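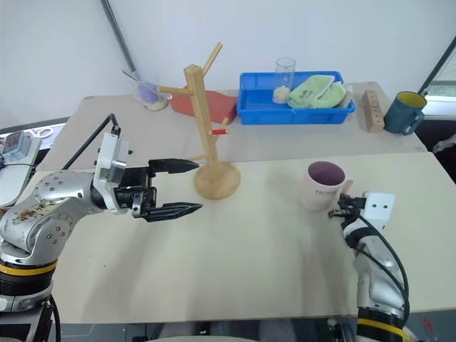 The Ferkthorpe tarot and astrology fair is held every October in the old Troltelberg dance hall, and this was my third time going. I write up the fairs I get to for people who are deciding whether the drive is worth it, so most of what follows is practical. I got there at ten in the morning on the Saturday and sat down to read the program before doing anything else. One thing I was thinking about was how to lay out a reading table at home, where the only table I have is the one we eat at. A wooden mug tree standing in the middle of the table, for instance, leaves no room for a ten-card spread, and a three-card line has to go off to one side. Several readers I asked over the day said they work at kitchen tables too, and they move everything off before a client comes.

Admission is paid at the side door. The front door is kept shut until the afternoon talks. You get a paper wristband and a program with a floor plan on the back. The floor plan was wrong in one place: the palm readers were by the stage and not by the coats as printed.

There were 16 readers this year. Most do tarot, four do birth charts, two read palms, and one reads tea leaves and was fully booked before I found her. A half-hour reading costs $35 at every table, which the fair sets so that people don't spend the morning comparing prices. Sign-up sheets hang on the wall to the left of the entrance. You write your first name next to a time and pay the reader when you sit down. Bring cash. Two readers took cards and the signal in the hall was poor.

I had my first reading at 11:30 with Araceli Cisneros. She uses an old deck with soft corners and asks you to shuffle for as long as you like. My question was about whether to take a part-time job offer. She laid seven cards, with the Two of Swords in the center and the Eight of Pentacles to the right of it. Her reading was that I already had enough facts and was waiting for one more that wasn't going to come. She spent a good part of the time on the Eight of Pentacles, which she reads as slow, steady work that is dull in the first year. She doesn't give dates and says so before she starts. I took notes, and she was fine with that. Some readers aren't, so ask.

Her brother, Abundio Cisneros, gave the noon talk on Saturn returns. It ran long. The first half was a plain explanation of what a Saturn return is: the planet takes a little over 29 years to come back to the place it held when you were born, and astrologers treat the time near that return as a stretch when commitments get tested. The second half was charts from people in the audience who had handed in their birth details at the door. He put them up on a screen using Vimus, a chart program I hadn't seen before. The wheel is easy to read from the back of a room. The aspect lines are drawn very thin and I couldn't make out the squares from the trines without squinting. He said the thickness can be changed in the settings but didn't change it.

I counted on lunch being sold in the hall, as in past years, and it wasn't. There is a sandwich place two blocks down on the same side of the street. It closes at three.
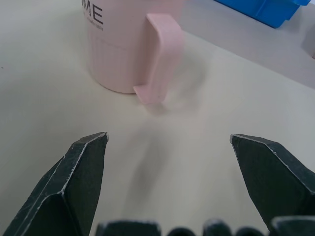

Do you need your exact birth time to get a chart reading at the fair?

The chart readers will all see you without one, but they leave out the rising sign and the houses, so the reading covers mostly the Sun, the planets and the angles between them. If you can get the time from your birth certificate before you come, bring it written down along with the town. One of the readers told me that "early morning" can cover three different rising signs and that she would sooner work with nothing than with a guess.

After lunch I went to the Villalobos room, up the stairs behind the stage. Villalobos is a private collection of tarot and fortune-telling decks that has 700 decks in all, and a part of it was laid out in glass-topped cases. You can't handle these. The oldest ones on show had plain backs and no titles on the trumps. I liked a small deck from a stationery printer that had the suits as garden tools, with rakes for wands. The labels give the year, the printer and the number of cards, and nothing about how the decks were used, so I would have liked someone to ask. The woman at the door was only there to keep an eye on numbers.

In the same room there is a swap table. You leave a complete deck and take one. Count the cards before you walk off with it. The one I brought home is short the Knight of Cups, and by the time I found out I was on the highway.

The 2:30 workshop was on reading for yourself, and it was the most useful hour of the day for me. The advice was to write the question down first, draw once, and leave the cards out overnight. The instructor was firm about not drawing again when you dislike the answer. We practiced in pairs with borrowed decks. My partner had never held tarot cards before and drew the Tower, and the instructor came over and talked her through it calmly: a structure that wasn't sound, and what is left standing afterward.

It got crowded after three. I was told at the door that roughly 270 people had come through by then. The noise made it hard to hear at the tables in the middle of the floor, and I'd suggest asking for a reader along the back wall or going before noon. The chairs are metal folding chairs. Bring something to sit on if your back bothers you.

Parking is free in the lot behind the hall until it fills, which it had by eleven. After that it's the street. There is a ramp at the side door, but the Villalobos room can only be reached by the stairs.

Next year's table sign-ups for readers open in the spring, and the form will be at the side door desk and at the library in Ferkthorpe. I've put my name down for the tea leaves.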